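Pantry thread. I'm redoing the canned goods shelf before the year ends, and posting as I go so I don't quit halfway. December 11, 2019.

**1/**
Rules first. Everything comes off the shelf. Everything gets read, front and back. Anything past its date goes. What's left goes back by type, oldest in front.

**2/**
Budget for this is $60, mostly for a riser and a marker that writes on metal. Valentin Ruchti lent me his label maker and I gave it back after one evening. Marker is faster.

**3/**
Started with the fish, the part of the shelf I know least about. I buy it, stack it, and forget which is which.
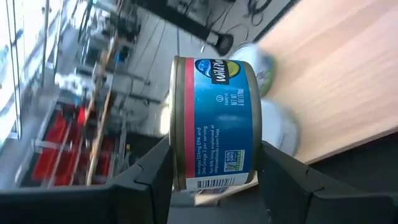 **4/**
Fish cans are short, so I had been stacking them four high and reading only the top one. Now I turn each one on its side and read around the label. Wild Planet puts the net weight on the side, 6 oz (170g), along with a line about omega 3: 524mg of EPA and DHA per serving on average. I write the weight in my notebook next to the date. If a can has no date I can read, it goes in the "eat this week" pile.

**5/**
Aurelia Trummer asked if I drain the can before using it in pasta. Depends on the can. I usually drain, and save a spoonful for the pan.

**6/**
Next problem is height. From above, one short can looks a lot like the next one, and the lids don't tell you much. I want a back row that sits higher than the front row. Wood is fine. I don't want wire, the small cans tip on it.

**7/**
Tried it on the table before touching the shelf.

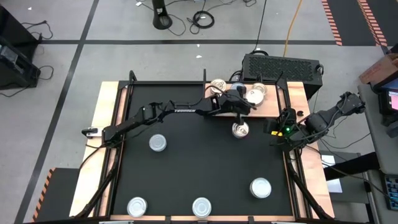
*Four cans up on the light wood, five still down on the black.*

**8/**
The step helps. I'd like it wider so the back row can run the full length of the shelf. Skedow sells one that adjusts, so I'm going to measure tonight and order it if it fits.

**9/**
Pull-tab cans are getting their own spot at the right end. Those are the ones I grab for lunch. Anything that needs the opener goes left, with the opener on a hook next to it.

**10/**
Someone asked about beans and tomatoes. Those are on the lower shelf and I haven't started them. Probably January. There are nearly 56 and I need the floor clear first.

**11/**
For now the fish goes back up in two rows, dates on the lids in black marker. Will post the shelf when the riser comes.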